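Amthorpe's Sandwich Counter Is Back, and So Is the Egg Salad

Thursday, August 27, 2020

Well, I finally got my lunch! Peltonen's, the little sandwich counter on the corner by the old bus depot, opened its window again this week after being shut since spring, and I was in line before they had the shade all the way up. I've been eating there since I moved to Amthorpe and I don't mind telling you I missed it more than I missed my dentist, my gym and a couple of my cousins.

For now it's takeout only. You order at the side window, you stand on one of the yellow stickers, and your name gets called through the screen (they called me "Dan," which is close enough). The stools are stacked in the back and the owner, Kaisu Jääskeläinen, told me they're staying there until she feels good about it. She wouldn't give me a date and I didn't push. She had a line to the mailbox and a new bread knife she didn't care for.

The menu has shrunk to one side of one sheet of paper. Egg salad, ham and Swiss, tuna, tomato and mayo, and a grilled cheese if the griddle is behaving. The soup is gone until the weather turns. So is the rye, and I heard some grumbling about that from the gentleman behind me, who had walked over from Prurell Street just for the rye and took it pretty hard. Everything comes on plain white from the Treketard bakery, cut corner to corner. I asked if I could get mine cut straight across and got a look.

I should say something about the money, because folks have been asking me. Back in June a few of the regulars put out a jar at the hardware store, and then an online page, hoping to raise $3,000 to help cover the rent on the counter while it was dark. They ended up with $3,579. Paora Grimshaw, who runs the hardware store and kept the jar next to his register all summer, says most of it came in ones and fives, plus one check for $225 from somebody who asked to be left out of the paper. So I'm leaving them out of the paper. You know who you are, and thank you!

White bread, cut on the diagonal, on a plain plate. I'll defend that lunch to anybody.

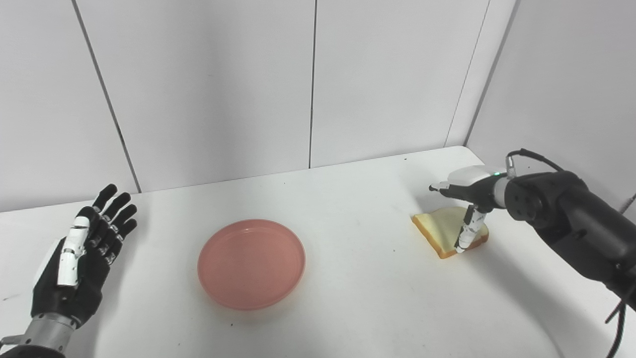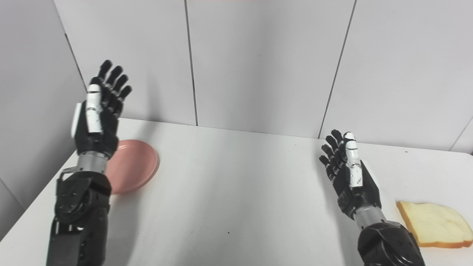
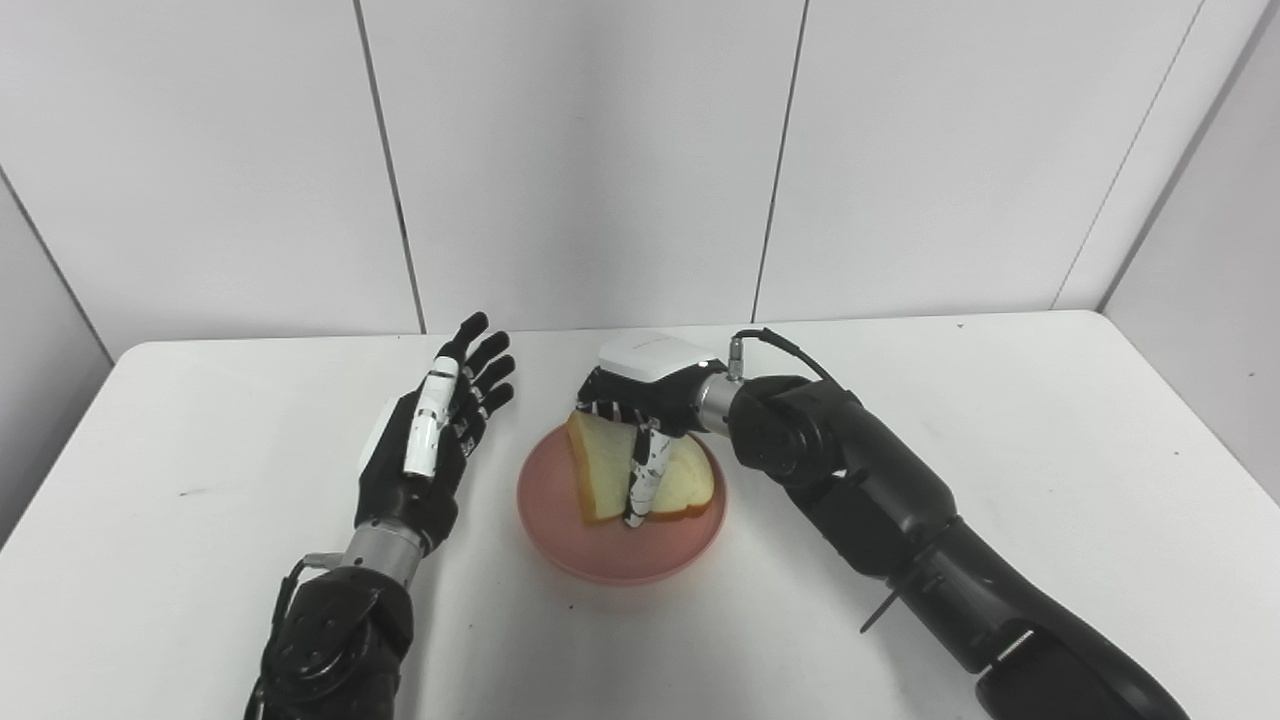 Kaisu says the rent is paid up through the fall and whatever was left over went toward a new compressor for the cooler. The old one had been making a noise like a goose since before I started coming in, and I'm a little sorry to hear it's gone. She's also painted the inside a pale yellow, with her sister helping on the trim, and hung the old menu board back up even though half of what's on it isn't for sale right now. Please don't order off the board. I did, and had to go around again.

Prices are up a bit, by 30 cents on most sandwiches, and I haven't met anyone who's upset over that. Pickles are still free but you have to ask, because the barrel can't be out where people reach in. Cards are fine now too, a real change for a place that used to make you run across to the bank if all you had was a twenty.

I had the egg salad. It's the same as it ever was, heavy on the pepper, with that little bit of celery I always say I don't like and then eat anyway. I took it over to the bench by the library and ran into three people I hadn't seen in months, all of us sitting too far apart and hollering about tomatoes and school schedules with our mouths full. My neighbor's girl starts second grade at the kitchen table on Monday and is not happy about it. She was happy about the grilled cheese, though, so the griddle must have been behaving.

Hours are 11 to 2, Tuesday through Saturday, or until the bread runs out. It ran out early on opening day, so I'd get there before noon if you're set on the tuna. Phone orders should start up again in a week or two once Kaisu gets the line sorted out with the phone company. Until then, go to the side window, bring a mask, and leave the parking spot by the hydrant alone. They've been ticketing.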